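The Didell Okonkwo Tee in Camel: A Shirt I Did Not Need and Have Worn All Month
By Joaquim Leitão

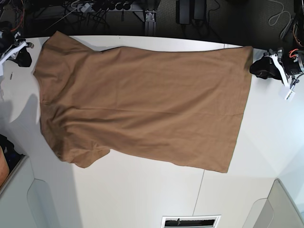

Issue 93 | Page 4

I should say at the start that I own plenty of T-shirts. My dresser drawer has been telling me so for years, mostly by refusing to close. So when the Okonkwo tee arrived back in November I put it on the shelf by the door, where returns go to wait for me to find the tape, and I fully expected to send it back. It never went. It's December 29, 2019 as I type this, the tape has been found, and I'm wearing the shirt.

The color was what did it, I think. Didell calls it camel, and for once the name is fair. It's a warm tan brown, somewhere between a paper grocery bag and good caramel, and there's no shine to it at all. I've been burned by brown shirts before (I had one from Zestov that looked like chocolate on my screen and like wet cardboard on my back), so I was ready to be disappointed, and I opened the package standing up with my coat still on. But no, it was lovely! Laid out on a white table it looks richer than it does in a drawer, and next to blue jeans it looks better again. I've worn it with gray, navy and olive, and the only thing it has argued with so far is a pair of brown corduroys that were close to the same shade without being the same shade. I looked like a couch. I changed the pants.

Now, the fabric. The label says all cotton, and it feels like it, soft and dry with a little bit of tooth when you run your hand over it. My wife says it feels like the pillowcases at her grandmother's house, and coming from her that is high praise. It isn't thin, either. I put it on the kitchen scale out of curiosity and my size large came in at 357 grams, which is more than anything else in my drawer. You notice that weight for the first ten minutes or so and then you stop noticing it. In a cold house it's a blessing. I can't tell you how it does in August and I won't pretend to.

The fit is boxy, and I mean that kindly. The body runs straight down from the arms to a nice level hem, and it stays where you put it when you reach up for the good platter. The sleeves are short without being skimpy. They finish above my elbow and stand away from the arm a little, so if you like a sleeve that hugs, this won't be your shirt. The Melto tee I reviewed here two summers ago hugged everything, including several parts of me that would have preferred some privacy, and I was glad to see the back of it. I'm about as wide as I am in my imagination plus two sandwiches, and the large was right. If you're between sizes I'd go down, unless you like to layer.

The collar took me longer to come around to. It's on the high side, and fresh out of the package it felt snug when I pulled it over my head. I complained about this to Kwadwo Annan, who edits these pages and who owns the same shirt in the dark green, and he told me to wear it three times and then complain again. I wore it three times. It has eased, and it hasn't gone wavy the way cheap collars do, so I've withdrawn the complaint, although I'd still like another half inch of room up there if anyone from Didell is reading.

And so to wrinkles, where I have to be a little bit stern.

This shirt creases. It creases if you fold it, it creases if you don't fold it, and if you leave it in the basket overnight under a pair of jeans it'll come out looking like a road map. Spread it on the table and you'll find the long fold through the middle is in no hurry to leave, and the fabric near the sleeves likes to bunch up in its own little hills. Your palms will take care of the shallow ones. The long one wants an iron, or a steamy bathroom and some patience. I don't iron T-shirts as a rule. I have ironed this one twice, both times for company, and it came up beautifully and was creased again by dessert. If that kind of thing bothers you, look at a cotton blend and save yourself the heartache. I've decided it looks relaxed.

Folding is pleasant, though, and I'll put in a word for it, having spent a good deal of this month folding laundry for five. The thicker cotton holds a fold instead of sliding around like the slippery ones do. I lay it face down, sleeves in, sides to the middle, then up in thirds from the hem, and it makes a solid little brick that stands on its edge in the drawer. You'll want a decent flat surface to do it on. I used to do mine on the bed, where everything sinks, and moving to a table improved my folding more than any amount of trying harder ever had.

As for washing, I've followed the tag, more or less. Cold water, inside out, with the darks. The first wash I hung it over the shower rail and it dried a bit stiff across the shoulders, and it softened up again after an hour of wearing. The second time I forgot and it went through the dryer on low with the towels. I held it up against myself with real dread. It had lost perhaps a finger's width in length and nothing I could detect in the chest, and it hasn't shrunk any further. The color hasn't faded to my eye, and there's no pilling under the arms yet. A month is a short time to judge a T-shirt, of course, and I'll report back in the spring if anything goes wrong with it.

The price is where I expect letters. It was almost 60 dollars with the shipping, and I know perfectly well that you can get a bundle of T-shirts for that and have change for lunch. I've bought those bundles. I've also cut them up for dust rags before the year was out. Whether this one lasts long enough to earn its keep I can't say yet, but I can say I reach past all the others to get to it, and there aren't many things in that drawer I'd say that about.

Would I buy a second? I've had the page for the dark green open since lunch. Kwadwo says we can't both have it, on account of sharing an office, so it may have to be the camel again.

Bought with my own money, size large, from the Didell shop. If you've had yours through a full summer, do write in and tell me how it wore, especially the collar.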